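What Is a Horoscope, and Who Writes It?

A page for readers aged 8 and up, by Marion Gunn

Somewhere near the crossword in a lot of newspapers, there's a box that claims to know what sort of day you're going to have. It hasn't met you. It doesn't know about your spelling test. It would still like you to be careful with money, even if all you own is a jar of pennies.

This box is called a horoscope, and people have been reading things like it for a very long time.

Where it started

More than 2,000 years ago, people in Babylon (a city in what is now Iraq) spent a lot of time looking up. They had no TV, and the night sky was very dark and very good. They saw that most of the stars kept the same patterns, but a few bright dots wandered around from night to night. We call those dots planets, from a Greek word for wanderer.

The Babylonians thought the wanderers might be messages. If Jupiter was in one place, perhaps the king would win his battle. If it was in another, perhaps the king should stay in bed. At first it was all about kings and harvests. Ordinary people had to wait a few hundred years before the planets took any interest in them.

The twelve signs

Over a year, the Sun seems to travel in a big loop past the stars. Astrologers cut that loop into twelve equal slices and named each one after a group of stars nearby. That's the zodiac. There's a ram, a bull, a crab, a lion, and a pair of scales, which must feel a bit left out among all those animals.

Your sign is the slice the Sun was in when you were born. If your birthday is near the end of March, you're an Aries, the ram. Aries people are supposed to be brave and bossy. I have a cousin, Morven Forsyth, who is an Aries and is scared of geese.

Here's an awkward bit. The Earth wobbles very slowly, like a spinning top, and since Babylon it has wobbled enough to shift things. If you were born on an Aries birthday, the Sun was probably in front of the stars of Pisces. Most astrologers in our part of the world say this is fine, as they're measuring from the first day of spring and the stars just lent their names. Astronomers roll their eyes -- quietly, into their telescopes.

Astrologer or astronomer?

Mix these up and somebody will be cross with you. An astronomer studies what stars and planets are made of and how they move. An astrologer says what they mean for people. Long ago one person often did both jobs, and the king paid for both.

Does it work?

Scientists have tested it, and they haven't found that the planets can tell what you're like or what will happen to you. Plenty of people enjoy their horoscope anyway. It can be nice to have a minute each morning to wonder how the day might go.

There's also a trick to the writing. Read this one:

"You like being with friends, but sometimes you want to be alone. You could do great things if you tried a little harder."

Did that sound like you? It sounded like my neighbor Hamish Jardine too, and he's 71. It would probably fit his dog.

Try it yourself

Cut twelve horoscopes out of a newspaper, or copy them down, and leave off the signs. Ask your family to pick the one that best matches their day yesterday. Then check which signs they picked. When Fergus Urquhart's class tried it, Colleen Lévesque chose the one for Leo, said it was spooky how right it was, and then remembered she's a Capricorn.

Now write your own. A good one has a bit of advice, a bit of worry and something about a letter or a stranger. Keep it kind. "Never give up" goes down well with all twelve signs.
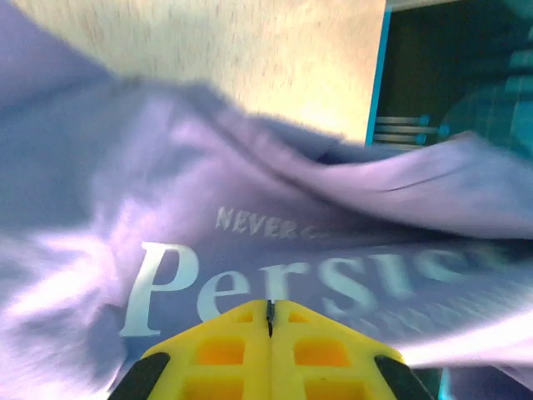
Words to wear: a purple top with white lettering.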